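The Patience of Hands
At Niltivel, grown adults spend their days teaching machines to do what a toddler does for free

Ruth Rengifo has been putting things into other things for a living since May, and she has opinions about it. Lids are overrated. Zippers are a personal insult. Anything transparent ought to be against the law.

She works on the second floor of a former glove factory in Dullgate, where a small company called Niltivel teaches robot arms by the oldest method there is, showing them. An operator sits down, takes hold of the controls and does the job through the robot, badly at first and then a little less badly, while a computer writes down every twitch. Do it enough times and the computer is supposed to get the idea. "Enough" is a word people at Niltivel say with a faraway look.

The goal for the current batch is 300 clean runs. A clean run is one with no drops, no long pauses and no audible swearing, although the last condition is Ruth's own, as the system doesn't record sound. On the morning I visited she and Pravesh Ndlovu had 286 in the can and the cheerful, brittle manner of people on the last hour of a long drive.
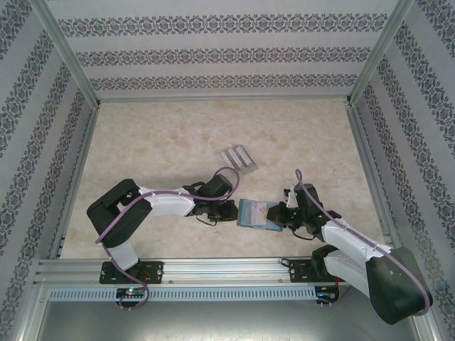

Two arms, one rail and a blue case on the verge of changing hands.

The handover is the part that ruins people. You and I pass a thing across a table without a thought, and the thought we don't have is enormous. One hand has to arrive, close and hold before the other lets go, and both have to agree on when that is. Ndlovu, who came to the work from stage lighting, compares it to two polite strangers at a door. "Early on, they both let go," he told me. "Then we corrected for that, and neither one would."

I was given a turn. I'd like to report a natural gift. I reached for the case, missed it, reached again, and pushed it with great delicacy to the one spot neither arm could get to. Rengifo retrieved it without comment and put it back. My runs went into a folder that Catríona Dolan, who manages the training data, keeps for what she calls "contrast."

Dolan is the reason the pile of recordings means anything. She watches them at double speed with a mug of cold tea and throws out more than the operators would like. From the first 200 she kept 100, and there was, by every account, a bad lunch. Her argument is that a robot copies whatever it's shown, including the little nervous hover an operator does before committing to a grip. One early model learned the hover beautifully. It would hang above an object, trembling with intent, for as long as you cared to watch.
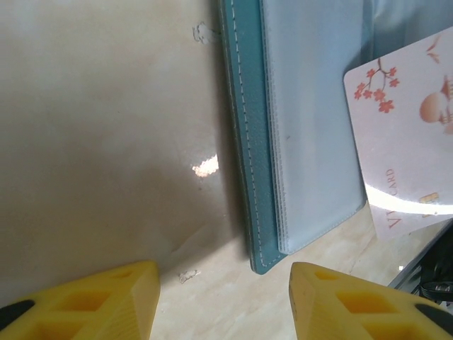 Small flat goods are Dolan's current obsession, and she'll defend them to anyone who suggests the company should be folding shirts like everybody else. Mugs, she says, are for demos. Wallets and cards are what people really leave on counters, and they're miserable to grip, thin in one direction and floppy in another. They also play tricks on a lens. From down at the fingers, a white card leaning beside the clear sleeves of a teal holder looks simple enough until a band of glare goes straight across it and washes out the middle of its lettering, leaving the cherry blossoms in the corner looking serene and the robot short of information. Dolan won't throw out recordings like that. Kitchens have glare, she points out, and so do hotel lobbies.

Hotel lobbies are on her mind for a reason. Niltivel's one paying customer is Ríos, a chain of budget hotels that would like its lost property sorted without anyone having to do it. Severin Pfister, who started the company and still does the invoices, took me through the plan with a marker and a great many arrows. He has a competitor to worry about, too: Olcombe, across town, which believes that teaching by hand is a dead end and that simulation will do the lot. Pfister thinks Olcombe is wrong. He also thinks they have better chairs, having interviewed there.

By midafternoon Ndlovu had the controls and Rengifo was eating crackers over by the window, calling out advice he hadn't asked for. Left a bit. Lower. No, your other left. He finished the run, sat back and looked over at Dolan, who was already shaking her head.

"You hovered," she said.

He reset the case and started again.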